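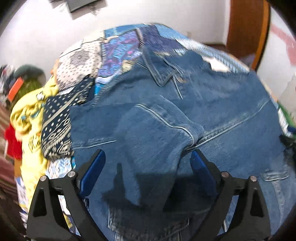

Denim Shirts and Light Jackets: Questions We Get at Narham

Do I have to fold denim at all?
No. A hanger is fine if you have the rod space. Most people who write to us don't.

Will folding wear out the seams?
I doubt it. Pale seams and edges mostly come from washing and wearing. Move the folds now and then if it bugs you.

Buttoned or unbuttoned?
Top button and one in the middle — 2 is plenty. Sleeves go in across the back.

Is the Wunby folding board worth it?
Not for denim. Mine slid around under the heavy cloth, and I went back to using the bed.

Do sprays that claim to "relax" creases work?
I tried one for 14 washes and saw no difference. Water in a bottle costs less.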